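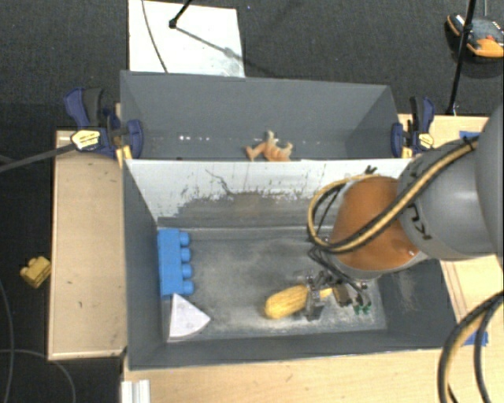 Yellow toy corn cob, gray bin.

12 Jul 2021
Thread on the changes to the Vadby Sculpture Walk this fall. I went to the open meeting at the library and read the new rules packet afterward, so I'm putting it all in one place. Long one.

The walk is on. Dates are the first two weeks of November, same as before the year off. Works have to be up the evening before opening and gone within three days of closing. The packet says late removals will be charged to the artist, but I couldn't find an amount.

Biggest change: the walk is shorter. It used to run from the river landing all the way out past the fairgrounds. Now it stops at the Cadano building. If you showed your work in one of the storefronts east of Cadano in past years, you need to look for a new host.

There are 20 host sites now. Most are downtown, four are on the river path, and two are inside Cadano on the ground floor. The ground floor sites have power and lock at night, and they'll go fast.

Entries. Last time there were 263 works, counting the student ones. At the meeting they said they don't expect that many and don't have the space for it either. Each host site sets its own limit. The bank lobby takes three. The path sites take one each, spaced out.

The fee is the same for everybody. Students don't pay. You pay when a host accepts you, and you no longer pay when you register. That fixes something a lot of us complained about last time, when people paid and never got a spot and then spent all winter asking for the money back.

Registration moved to Pleteo. If you haven't used it, it's the same site the county uses for the craft fair booths. Your old walk login won't work. You make a new one, upload up to five pictures of your work, then put in the size and weight.

Put in the real weight. Two years ago I guessed on mine and the host had to move it off a raised floor the morning of opening. That was my fault and it was a bad morning for everybody.

Pleteo also does the matching. Artists list up to six hosts they like, hosts list the artists they like, and if both say yes you have a match. You can still call a host directly, and I would. The hardware store told me they had not opened their account yet and did not plan to until August.

Prizes. One juried prize, one public vote prize, one student prize. The old category prizes (best outdoor, best use of found material and so on) are gone. I'm sorry to see the found material one go. It was small but it brought in people who didn't think of themselves as artists.

The public vote prize is $440 this year. It comes from the donation boxes and the map sales left over from the last walk. If they sell more maps, next year's prize goes up. That's the whole funding plan for that one.

How voting works: you pick up a paper ballot at any host site and drop it in a box at the library or at Cadano. One ballot per person. No phone voting. The reason given was that the phone vote last time had a lot of repeats and it took weeks to sort them out.

Some people at the meeting didn't like paper. One point was that visitors from out of town walk half the route, go home and finish voting from the car. With paper they would have to drop it off before leaving. I think that's fair. The answer was that they'll look at how many ballots come in and decide again next year.

Judging for the main prize is by a panel of three from outside Vadby. Names come out in October. They walk the route once as a group before opening and once on their own. Work has to be complete for the group walk. An unfinished piece stays in the show but isn't judged.

The Cabanatuan mural. I've been asked about this more than anything else. The long wall on Cabanatuan Street is NOT part of the walk this year. The wall needs brick repair and the paint on the lower part is coming off. The building owner has a contractor lined up for spring.

The mural is not being painted over, as far as anyone said. The plan is to repair the wall, then ask for bids to redo the damaged part from the original drawings. The drawings are at the library in a flat file and you can ask to see them. I did. They're bigger than I thought they'd be and the colors are a good deal brighter than the wall is now.

Outdoor pieces: you need an anchor plan. It can be a sketch, but it has to show what holds the thing down. No stakes on the river path on account of the water line. Sandbags are fine if they're covered. The packet has a page of accepted covers and burlap is on it.

Also for outdoor pieces: no loose glass, no open flame, nothing that makes sound after 9 pm. Moving parts are allowed if a child can't get a hand in them. You have to bring the piece running to check-in so they can look at it. Lights can stay on all night on the path but not on Main.

Sales. You can put a price on your label this year. Before, you had to leave a card and let people call you. The walk takes no cut. Hosts can ask for one, and the packet tells you to get that in writing before you set up. A sold piece stays where it is until closing.

Parking and buses for visitors: the fairgrounds lot is too far away now that the route is shorter, so the shuttle is dropped. The lot behind Cadano is open to the public both weekends and the street meters are off. I asked about a bus from the train station and they didn't have an answer yet.

Attendance at the meeting was better than I expected. They put out chairs and had to go get more. The sign-in sheet for the mailing list had 259 names on it when it was read out, though that includes people who signed at the table outside the farmers market.

Helpers. They need people to sit at host sites in two-hour shifts, mostly weekday afternoons. You answer questions, hand out ballots and ask people not to climb on things. You get a free map and a parking pass. Sign up on Pleteo under the same event, there's a separate button near the bottom of the page.

Things I still don't know: whether the high school gets its own site, whether there's an opening night, and what happens to the big steel piece at the landing that was meant to be up for one season and is now on its fourth. I've sent an email about all three.

Deadlines again, as they're scattered through the packet. Artist registration closes at the end of August. Matching closes in mid September. Anchor plans are due at the same time as matching. Labels are due two weeks before opening and if you miss that one you print your own.

Edit on the fee post: students don't pay, but a school group entering one shared piece does count as a student entry. Somebody wrote to ask and I checked, it's on page 7.

I'm entering one indoor piece and asking for the bank lobby or Cadano. If I hear back on the bus or the high school site I'll add it under this post.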